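Plimville Shared Workshop
Course handout: Hand-held Grippers, Build and Use
Unit 3: Cabling, jaw setup and two-handed tasks
Revised July 2025

Scope

Unit 2 ended with both gripper bodies assembled and the jaws moving freely by hand. This unit covers cable dressing, jaw adjustment, the work table, and the first two-handed task. Logging and playback are left to Unit 4. Bring both grippers, the hex keys from the Bridero kit, and the bench sheet you filled in last time.

Participants who built the April version of the handle should read the note on strain relief before anything else. The rear clamp has changed and the old screws are too long for it. They will bottom out before the clamp closes.

3.1 Terms

Body: the printed and metal assembly that carries the jaws and the handle.
Jaw travel: the distance between the fingertips at full opening, measured at the tip and not at the root.
Tail: the length of cable between the handle and the first fixed point.
Cell: the table, the overhead frame and everything attached to it.
Station: the position of an object on the table before a trial starts.

3.2 Cable dressing

The tail has to allow the full reach of the arm with slack left over at the farthest station. Too short a tail pulls on the wrist and shows up later as a steady offset in the motion data. Too long a tail lies on the table and sweeps objects off their stations.

Procedure:

Seat the connector in the handle and close the clamp finger tight.
Hold the gripper at the farthest station and mark the cable where it passes the table edge.
Add one hand's width beyond the mark. Fix the cable to the frame at that point.
Return to the nearest station and look at where the loop falls. It should hang outside the working area or lie flat behind the wrist.
Tighten the clamp a quarter turn past finger tight.

Bundle cables only after each one has been tested alone. A bundle that is tied early has to be cut open at the first fault. Use hook-and-loop ties near the handle and plastic ties on the frame.

Strain relief note. The revised clamp takes the short screws from bag B. If the cable can be pushed into the handle with a thumb, the clamp is not holding.

3.3 Jaw adjustment

The jaws must meet flat. Close them on a strip of copy paper and pull. The paper should drag evenly along the whole finger. If it drags at the tip only, loosen both root screws, close the jaws on the brass shim and retighten. If it drags at the root only, check for flash on the printed link before touching the screws. Most cases of root contact in earlier groups came from flash.

Cycle each jaw 500 times after adjustment and repeat the paper test. The count can be split over two sessions. Record both results on the bench sheet, left and right hands separately. A gripper that passes before cycling and fails after it has a loose root screw or a worn bushing. Replace the bushing first.

Grip force is set by the hand, through the trigger, with a spring return. There is no force limit in this build. Thin-walled objects will deform if the trigger is pulled to the stop. Practice on scrap until the closing motion can be held partway.

3.4 Work table and frame

The table should not move when leaned on. Check this with both forearms resting on the near edge, as they will be during a trial. Bolt the uprights before fitting the crossbar, and square the frame by measuring the diagonals. A difference of 3 mm is acceptable.

Side curtains are drawn for every trial. They keep the background constant and cut the glare from the roller door. Leave the room lights on.

3.5 First two-handed task: cups and holder

The task uses a double-ring cup holder and light paper cups. It was chosen for the difference in demands on the two hands. One gripper works on a cup while the other approaches the holder with open jaws. The holder is light and will slide if it is touched off center.
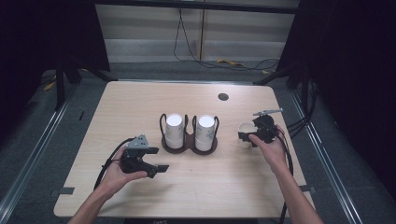
Figure 3.1. Cup task. Left jaws open toward the holder, right jaws closed on a small white cup.

The two grippers differ in their top fittings. The left carries a small metal plate with a triangular profile, the right a thin rod. Neither fitting is structural. Keep both clear of the cups when the wrists turn inward.

Sequence for the exercise:

Place the holder at the center station.
Rest both forearms and confirm that the tails are free.
Bring the left jaws up to the holder, open, and stop short of contact.
Pick up the small cup with the right gripper and hold it for a slow count of two.
Steady the holder with the left gripper.
Set the small cup down to the right of the holder and release.
Withdraw both hands to the near edge.

Run 17 trials. Discard none of them, including those in which a cup falls. Mark each on the sheet as complete, dropped, or stopped. A trial is stopped if a cable touches an object or the holder leaves its station.

3.6 Common faults

Cup turns in the jaws while held. The fingers are not parallel. Repeat 3.3.

Holder rotates on contact. The left gripper is arriving above the line of the rings. Lower the elbow, not the wrist.

Jaws stay partly closed after release. Spring hooked on the wrong post, or dirt in the slide. Clean with a dry brush. Do not oil; the printed slide swells.

Reading drops out when the wrist turns. Test the connector at the handle first, then the first bend in the tail. With Kouris connectors, check that the locking ring has gone past its click.

Right and left swapped in the record. The plugs are identical. Put a ring of tape on the left one at both ends.

3.7 Parts for this unit

Clamp, revised, two
Short screws, bag B
Brass shim, one per bench
Bushings, Gundis, stock bin 3,615
Hook-and-loop ties
Double-ring cup holder, paper cups

Unused bushings go back in the bin. Cups with a crushed rim are to be kept in the scrap box for trigger practice.

3.8 Work before Unit 4

Complete the jaw cycling if it was not finished in the session. Copy the trial marks to the bench summary and add one line for each stopped trial giving the cause. Measure both tails, handle to first fixed point, and write the lengths inside the handle cover in pencil. They are entered in the setup file at the start of Unit 4.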